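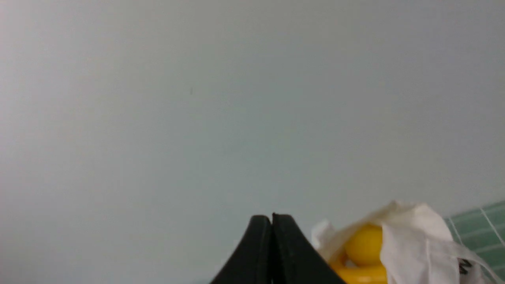
Can they do chores yet? Sort of. Slowly.

Spent a Saturday at Rotden's workshop watching an arm from Gadumach try to tidy up. Tissues are the horror. Thin, crumpled, a different shape every time, and draped over something hard and yellow they get worse. Grip the tissue or the thing underneath? The software dithers. So would a toddler, but a toddler gets bored and grabs.

Four goes at one tissue. Two drops. 110 seconds for the best of them, wich my gran would call a disgrace.

Boxes are fine. Vastine has arms on its packing line all day, same box, same spot, lovely. Homes arent like that. Cortés reckons three years till one clears a kitchen table. I'd keep the dustpan.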